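Search this site Search

3. Home Build and Table Trials

3.1 Setup

The second round of work was done at home by the first author, Đạt Bùi, between February and October 2019. The shared workshop at Rondow had a bench of fixed height and hard overhead light, and we wanted recordings from a room that people live in. The fruit task was run on a dining table with a checked cloth left on it.
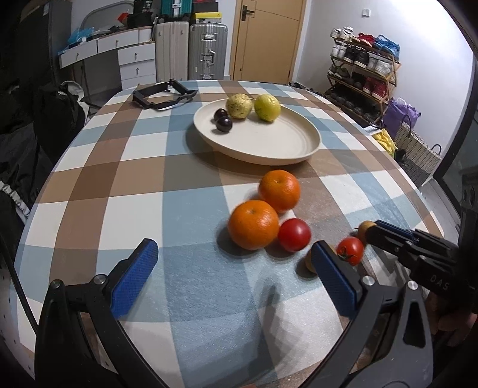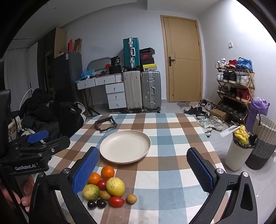

Figure 4. Fruit task on the dining table, two moments. Both views are taken from a hand-held gripper with blue finger pads; a second gripper is partly in view in each.

Each gripper has two curved black fingers. The pads are textured and take most of the wear, so we treated them as a part to be replaced. A pad was changed when its pattern no longer left a clear print in modeling clay. The finger screws were checked with a hand driver before each session. We did not use thread lock -- it made pad changes slow, and the screws held well enough without it.

3.2 Task

The task has two directions. In the first, items are moved one at a time from the cloth to a round plate. In the second, they are moved from the plate back to the cloth. The order of items is left to the operator. An item that rolls may be chased, but it may not be stopped with a bare hand. Items touching each other at the start are left that way. Two oranges side by side, for example, force the operator to bring one finger down into a narrow gap, and a good share of our early failures came from this step.

We kept 233 runs after review. Another 41 were dropped, most of them for a lost timestamp on one of the two grippers. Mean run length was longer in the second direction because the raised rim of the plate gets in the way of a low approach. Operators dealt with this by tilting the wrist, and the tilt shows clearly in the logged poses.

3.3 Use in training

The kept runs were cut into single grasps and passed to the Drallari controller with no change to its settings. We trained for 1,000 epochs and saved the last checkpoint only. The baseline is the controller described by Debnath, trained on the Rondow bench runs alone.

Small round fruit remained the hardest class for both controllers. The pads tend to meet such an item above its widest point and push it down and away. Larger citrus gave little trouble. Tomatoes were closed on more slowly than anything else, which we take to be a habit of the operators -- none of them wanted to clean the cloth. Results by item class are given in Section 4.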